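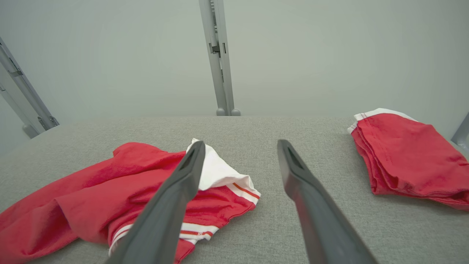 Border talks: the customs question

3/25/19

The negotiator who led the customs working group between Zurnbridge and the Ametepe trade area says the draft agreement can be signed in June, but only if both parliaments accept that the checks on food shipments will stay where they are. She spoke on condition that her name not be used while the text is under legal review.

"The tariff schedule is closed," she said. "It has been closed for weeks. What is open is who stamps the health certificate, at which point on the road, and which court hears the case when the stamp is refused."

The schedule covers 2,650 product lines. Most of them move to a zero rate on the first day the agreement applies. A smaller group, mainly dairy and processed meat, is phased in over six years, with a review at the midpoint. She described the phase-in as a concession by her side and said it had been reported the wrong way around.

"Our farmers' groups asked for 12 years. We put that number on the table once, the other delegation declined to discuss it, and we withdrew it the same afternoon. Six is what their own agriculture ministry had modeled."

The harder matter is Article 9, on inspections. Under the present arrangement, trucks leaving Zurnbridge are checked at the Grodetti crossing, on the Ametepe side of the line. The Zurnbridge government told its parliament last year that the checks would be moved inland, to the point of loading, and that drivers would not need to stop at the crossing. That commitment does not appear in the draft.

Asked whether it had ever been agreed, she said no.

"There was a paper. It was a discussion paper, it had no article numbers, and it said the parties would explore inland clearance. Explore is a word with a limited legal effect. I said so in writing at the time."

She would not say to whom she had written. She confirmed that the paper was never initialed by either delegation and that it was left out of the consolidated text when the lawyers began their work.

On the question of the court, the draft provides for an arbitration panel of three members, one appointed by each party and a chair drawn from an agreed list. The panel may not interpret Ametepe food law. If a dispute turns on such a point, the panel must refer it to the Ametepe court and is bound by the answer. Opposition members in Zurnbridge have said this gives a foreign court the last word.

"On the meaning of its own statute, yes, it has the last word," she said. "I don't know of a court that would give that up. On whether a party has broken the agreement, the panel decides. Those are two separate questions and the text keeps them in separate paragraphs."

She was less certain about timing. The legal review has to be finished before translation can start, and translation was nearly two weeks behind schedule when the interview took place. Both parliaments need the text in final form before a vote can be set. She said she would not give a date for ratification and that ministers who had given one "did so without asking us."

Gostelent, the freight operators' association, has asked for a transition period in which the current paperwork would still be accepted at Grodetti. She said the request was reasonable and that the delegations had discussed it twice. The remaining difference is over length. Zurnbridge wants the period to run until the new certificate system is certified as working. The Ametepe side wants a fixed end date.

"A period without an end date is a permanent arrangement with a temporary name. They will not sign that. I would not sign it either, in their position."

Would she advise her own government to accept a fixed date?

"I have advised it. The advice is two pages long and the minister has it."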